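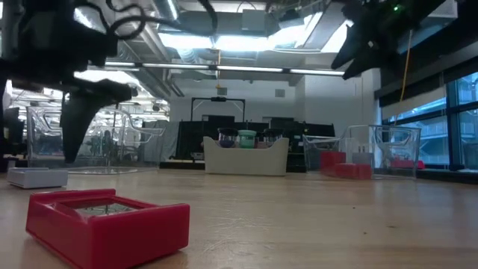 Pevel Community Language Program
Progress report to the Mac Suibhne Fund, second period

Dear Maeve Breathnach,

I send you the report for the second period of the grant. It covers the months from January until now, and follows the headings that you gave us in the first letter.

Classes

We are running evening English classes in two levels, from 6:30 p.m. to 8 p.m. The beginner group has 20 learners and is full. The upper group has 10, and we could still take a few more people there. Bríd Geraghty teaches the beginners and Győző Vass the upper group. Attendance was good until the bus timetable changed in March. After that, learners from the Drarnano side came late or missed the first half hour. We moved the start by 15 minutes and this helped most of them, but two families have stopped coming.

Materials

The workbook is printed. We ordered 300 copies, a little more than in the plan, as the printer gave a better price for this amount. Chapter 6, about visiting a doctor, was written again after the learners told us that the dialogues were too formal. The audio recordings are still not finished – Colm Quinlan has recorded four chapters out of nine.

Budget

We spent $2,088 in this period, mostly on printing and teaching hours. The money for childcare was not used. We planned to offer it during the upper class, but we did not find a person with the right certificate. I would like to ask your permission to move this amount to the recordings.

Problems

The placement test is too short. Some learners were put in the wrong level and had to change after two weeks, which was not pleasant for them. Győző is preparing a longer test with a speaking part.

Next period

We will finish the audio, use the new placement test in September, and open a small conversation group in Pikar if the library confirms the room. The receipts will follow in a separate envelope.

With kind regards,
Gun-woo Baek
Program coordinator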